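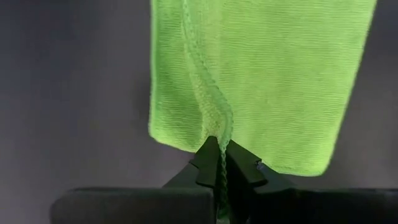

Week 5 handout - Rules for soft goods handling
Course notes, Eirini Rallis

Reading for this week: the Dismont house rules, sections on grip force and reporting. Skim the rest.

Most of the rules you will meet were written with rigid parts in mind. A box has a known width, so a limit on finger closing force means something. Cloth bunches up between the fingers, and the same limit can tell you very little. Keep that in mind whenever a supplier says their cell is "compliant". Ask with what, and which clause.

What the Dismont rules ask for

1. A written definition of a successful grasp, agreed before the trial starts.
2. Every attempt logged, including the ones stopped by hand.
3. Finger pads checked for wear every 200 cycles.
4. Nobody reaches for a dropped item until the arm is in a protected stop.

Rule 4 I have no quarrel with. Rule 3 I doubt. I have asked where the 200 came from and got a different answer each time. Follow it in the lab anyway, but don't quote it in your report as if it were a finding.

Rule 1 is where most trials go soft. Magesa's summary claims 3,758 grasps on towels and napkins. Read the appendix and only 1,308 were held through a full move - the others were counted once the fingers closed. Is a towel pinched by its hem a success if the task was to fold it? Their definition says yes. Mine doesn't.

For the tutorial

Henok Yilma and Jericho Layug will each defend one definition of success for a hanging towel. Everyone else brings one case that breaks it. Keep written answers to a page. Lab bookings go through Edgardo Dizon, bench 13.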